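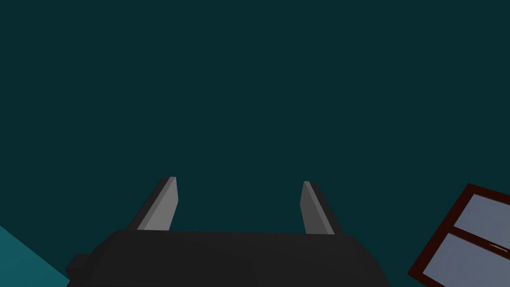 The dental surgery in Lurkdale has its entrance between a bakery and a shop for bicycle parts, and if you come before eight in the morning you smell the bread until the inner door closes. I came to speak with the dentist who took over the practice from her former employer. She asked me not to print her name, as her patients are from a small town and she prefers that they read about teeth and not about her.

Our subject was tooth grinding at night. In the year before our talk she made 74 splints for patients who grind, more than in any year before.

"People think it is a problem of the teeth," she said. "They come because a corner broke from a molar, and they want the corner back. I can give them the corner. But if I do not ask how they sleep, I will see them again with the next tooth."

Her questions at the first visit are simple ones. Does the jaw feel tired in the morning? Is there a headache at the temples which goes away before lunch? Has a partner complained of a noise? Many patients say no to all three and still have flat, shiny patches on the canines. She takes a small mirror and lets them look for themselves.

"With some persons the wear is thirty years old and nothing is happening any more. Then I write it down, I take a model, and we compare next year. I do not sell a splint to everybody."

The splints come from Garcia, a laboratory in the next valley, which has made them for the practice since her employer's time. A hard splint costs the patient 400, and the price includes two visits for adjusting. I asked if the soft ones from the chemist are not enough for most people.

"For a few weeks, maybe. Some patients chew on them like on a sweet, and the muscles work even more. I had a man who bit through his in September. He brought me both halves in an envelope."

She laughed at this, but she does not laugh at patients who stop wearing the splint. In her experience the first ten nights decide. The mouth makes more saliva, the lips do not close in the usual way, and many people take it out while sleeping and find it under the pillow.

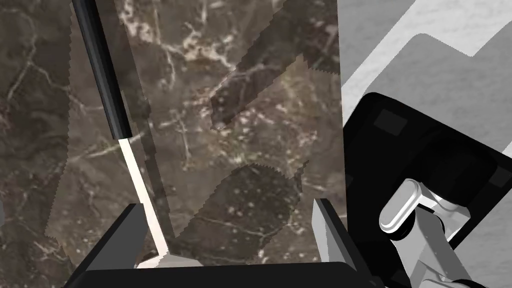 "I tell them, put it in one hour before bed, while you read or watch television. The mouth must get bored with it. When it is boring, you can sleep."

Cleaning is the other thing she repeats at every check. Cold water, a soft brush kept only for this, and a little washing-up liquid. Toothpaste scratches the surface. Hot water can bend the material, and a splint that is bent even slightly will press on one tooth and leave the others free.

Later we came to the question of stress, which she does not like very much. She finds that the word closes the conversation too early.

"Of course it plays a role. But I also ask about coffee after four o'clock, about alcohol, about certain tablets, about snoring. If somebody snores and wakes up tired, I send a letter to the doctor. Perhaps he needs a sleep test and I am the wrong address."

For patients with pain she works together with a physiotherapist in Homalside, twenty minutes by bus. The exercises are small - tongue to the palate, open slowly, close slowly, six times - and she showed me them across the desk. My own jaw clicked on the left side. She heard it and said that a click without pain can usually be left in peace.

Before I went I asked what she would change if she could. She thought for some time. She would like twenty minutes for a check and not ten, she said, and a chair in the waiting room which is comfortable for old people. The chair is ordered. For the twenty minutes she is still looking at the appointment book.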